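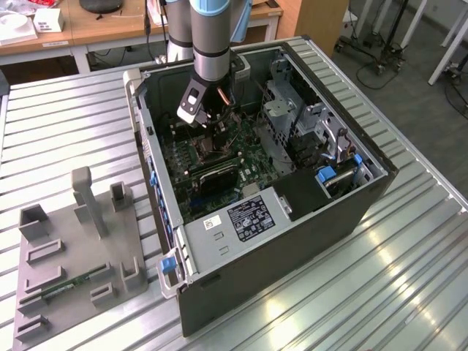
*Fig. 7. Tower on its side, panel off. Memory module near centre of the board, power supply along the lower part.*

## 8. Strip-down, black desktop towers (Clerkthorpe bench)

Rev. Jul 11, 2019. Replaces the December sheet, bin the old one.

Before you start: shut down, power lead out of the wall, hold the power button in for a few seconds. Strap on. Job tag number goes on the Bedier sheet (last batch ended at 707).

1. Lay tower on its side on the slatted table, open side up. Small screws go straight thru the slats so use the dish.
2. Side panel off. Stand it somewhere it won't get kicked.
3. Photo of the cabling before you touch any of it. Coloured wires run right across the board and you will not remember.
4. Memory first. Clips at both ends, lift straight up, into an anti-static bag. Green module, green board, so get the lamp over it.
5. Any expansion cards: blue plastic tabs down the left inner wall. Open the tab, then pull the card. No cards fitted, leave the tabs alone.
6. Drives, right-hand side. Find the blue tab on the carrier (lower right). Unplug cables by the plug, never the wire. Ease carrier out level.
7. Drive cage stays in unless the job sheet says otherwise.
8. Heatsink last, just below the memory. Twist a little before lifting. If it won't budge, stop and leave it for the Tsuchiya bench.

**CAUTION:** do not open the power supply. Grey box with the black label. Comes out whole or not at all. Holds a charge after unplugging.

**CAUTION:** edges on the perforated brackets are sharp. Gloves for steps 6 and 7.

**Note:** copy numbers off the white sticker *before* the supply goes in the tub. Smudged sticker, write "unreadable", don't guess.

**Note:** blue latch at the front corner of the case is brittle on older units. Dont lever it with a screwdriver. Spares are in the Brosteck drawer, bin 1883.

Putting back together: same steps in reverse, check against your photo, panel on last. Sign the tag.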